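Search this site Enter keywords Go
Print this page | E-mail this page
Last updated: 17/11/2024

Paid trial users wanted for the Sistitz hand-held gripper kit
Reference: 641
Location: Trornby, Masilela Yard, Stisley
Type of work: part time, fixed term, on site

Trornby sells and hires out the Sistitz kit, a pair of hand-held grippers used to record how people do ordinary tasks with their hands. Customers use the recordings to teach robot arms. The kit went on hire in August and we are now preparing a second version. Before it goes out we want people who have never used it to work with it for several weeks and tell us what is wrong with it.

We are taking on 6 trial users. You do not need to know anything about robots. We would like a mix of ages, hand sizes and working backgrounds, and we particularly want to hear from left-handed people, who were badly under-represented last time.

What the kit is

Each kit has two grippers, a charger, a carry case, a head-worn camera, a printed quick-start card and a tablet with the recording software on it. You hold one gripper in each hand and work the jaws with your fingers. A cube with printed black-and-white patterns is fixed to each gripper, and the software uses the patterns to work out where your hands are. The head camera records what you are looking at.

The first version has been used for 2357 recordings in our own rooms. From those we know that it records well. We also know that new users find the quick-start card confusing, that the grip is tiring for smaller hands and that the software is slow to tell you when a recording has failed. The second version has a changed grip, a new card and a different set of warning sounds. We do not yet know whether any of these are better.

What you will do

Sessions last 4 hours including breaks. In a session you will be given a kit and a list of short tasks. Typical tasks are opening and closing boxes, putting tools away, moving cups, folding cloths, sorting cutlery and packing a bag. Most are done standing at a table. You record each task several times, and between recordings you put the things back in a different arrangement so that no two starts are the same.

At the end of each session you fill in a form and talk to one of us for a few minutes. The form asks what went wrong, what hurt, what you had to look up and what you gave up on. Please be blunt. A form that says everything was fine is not much use to us.

In your first session you will unpack the kit and set it up using only the card. We will be in the room but will not help unless there is a safety problem or you ask to stop. Some people find this awkward. You are not being tested and your pay does not depend on how far you get.

Later sessions include:
- charging and swapping grippers part of the way through a list
- cleaning the jaw pads and the cubes
- carrying the packed case to another room and setting up again
- writing a task list of your own for another trial user to follow
- one session with the first version of the kit, for comparison

We do not ask for any particular speed. Some of the other firms offering this kind of work pay by the recording. We pay by the hour, and a session in which the kit refuses to work is paid the same as any other.

Who can apply

You must be 18 or over and have the right to work in the UK. You need to be able to stand for up to an hour at a time, with breaks, and to hold something the weight of a hairdryer in each hand. You should be able to read a short set of instructions in English and say in your own words what is unclear about it.

Glasses are fine. Long hair should be tied back so that it does not fall in front of the camera. Short sleeves are best, or sleeves that will stay rolled up. Please leave rings and bracelets at home or take them off before you start.

If you have a condition affecting your hands, wrists, neck or shoulders, tell us before you apply and we will go through the tasks with you. This will not rule you out. One person on the first trial had arthritis in both thumbs and several of the changes to the grip came from her comments. She worked shorter blocks with longer breaks, and we can do the same for others.

We cannot take people who work for a company selling a similar product, or who live with someone who does.

Pay and practical matters

You will be paid hourly through our payroll as a casual worker, with holiday pay on top. The rate is on the application form. Travel by bus or train is refunded when you bring the ticket. There is free parking in the yard, but the entrance is narrow and vans have trouble with it.

You can choose morning or afternoon sessions and we will try to keep you on the same pattern throughout. We ask for two sessions a week. If you miss one, let us know and we will try to fit it in later, but we cannot promise this towards the end of the trial.

Tea, coffee and water are provided. There is a fridge. The building has level access and an accessible toilet on the ground floor, where all the sessions take place.

What happens to the recordings

The head camera films your hands, your forearms and whatever is in front of you. It does not record sound. Other people in the room may appear at the edges, and everyone working there has agreed to this. Trial recordings are used to check the kit and are not passed on to customers. You can ask for yours to be deleted at any point during the trial and for a month afterwards, without giving a reason. You will still be paid.

Your comments may be quoted in our product notes without your name.

The kit is still being changed, so we ask you to sign a short agreement saying you will not publish photographs of the second version before it is on sale. You are free to say that you took part and to say what you thought of it.

How to apply

Fill in the form on our jobs page, quoting the reference number above, or collect a paper copy from the front desk. We do not want a CV. The form asks for your availability, which hand you write with and your glove size if you know it. It also asks you to describe a household product with bad instructions and what was bad about them. A few lines is plenty.

Nokuthula Nkuna runs the trial and will answer questions about the sessions, adjustments and dates. Bronisława Mazurek looks after pay and paperwork. Both can be reached through the front desk at Stisley. We will reply to everyone, including those we cannot offer a place.

If you are invited in, you will have a short visit first. You can try the grippers, see the room and decide whether you want to go on. The visit is paid at the same rate. 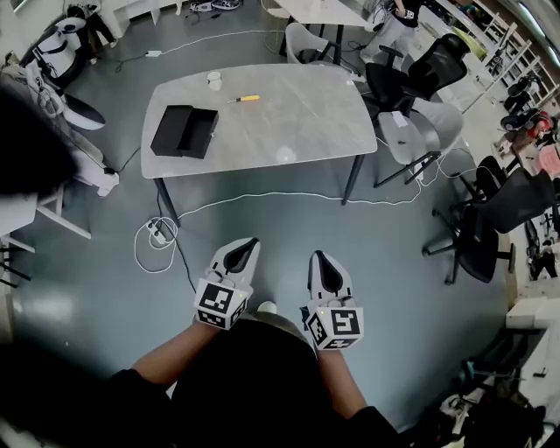

Trial users work in our shared room at Stisley, at ordinary tables, and other staff will be coming and going. There are chairs by the tables and you may sit down whenever you like between recordings. An early task uses very little: an open black box with its lid off, a small paper cup and a yellow-handled screwdriver, set out on the table top. You will have a white gripper in each hand, held so that the patterned cubes are in the camera's view. Wear flat, closed shoes and look where you are stepping, as there can be a power strip and cables on the floor near the table legs. Bags and coats can be left with the front desk when you sign in.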